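Chapter 4
Sorting and Storing: How Small Stockrooms Work
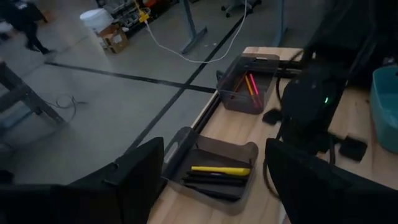 Figure 4.1 Markers and pens kept in two shallow trays on a wooden tabletop.

Every business that keeps goods on hand has to decide where to put them. A hospital does it with bandages, a garage with bolts, and a school office with paper and pens. The choices look minor, but they affect how long a worker spends looking for an item and how often the same item is ordered twice.

This chapter deals with small stockrooms, meaning those that hold 800 kinds of item or fewer. Large warehouses are covered in Chapter 7. Most of the methods here can be carried out with labels, shelves and a written list -- no special software is needed.

We begin with grouping. Items can be grouped by type, by size, by supplier or by how often they are used. Each method has a cost. The print shop in Firnbridge, which we follow through this chapter, grouped its stock by supplier for years. Goods from Skinden stood on one wall and goods from Ravik on another. Deliveries were quick to put away, but a worker who needed black ink had to check both walls. In February the shop counted 300 kinds of item and found that 50 of them were stored in more than one place.

The second half of the chapter turns to reorder points. A reorder point is the quantity at which new stock should be ordered. Set it too high and money sits on the shelf; set it too low and work stops. You will calculate reorder points for 19 items from the Firnbridge list.

Key terms
bin location
grouping
lead time
reorder point
safety stock

4.1 Grouping by Use

Stock that is picked every day should be stored between knee and shoulder height, close to the door. Stock that is picked once a month can go higher up or farther back. To apply this rule, a stockroom first needs a record of what is taken and when.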